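Tramska reports mixed results from tabletop sorting trials

Tramska has published results from a test of whether a single robot arm can handle small tidying and kitting jobs, the kind done by hand at a packing bench or on a playroom floor. The arm made 1268 attempts to push loose blocks into groups on a flat board. It completed 647 without help. 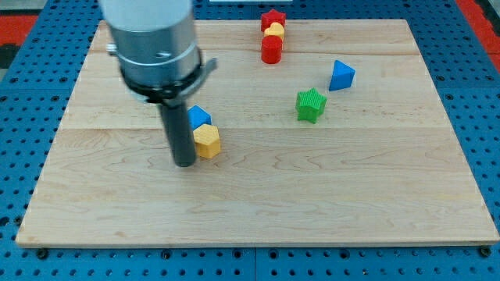
Failures were mostly at close range. When two pieces touched, the tool tended to move both, and the controller needed up to five corrections to separate them. Isolated pieces gave little trouble. Cesby, which supplied the control software, plans a revised version in February.

Neither company claims the system is ready for homes. Eide, a parts packer, has asked for a bench trial limited to four part types.

Last updated: 2022-10-30

Comments

mavby_line2: Half is no use on a shift. What was the cycle time?

dustpan: My kid's floor has more than blocks on it. Call me when it does socks.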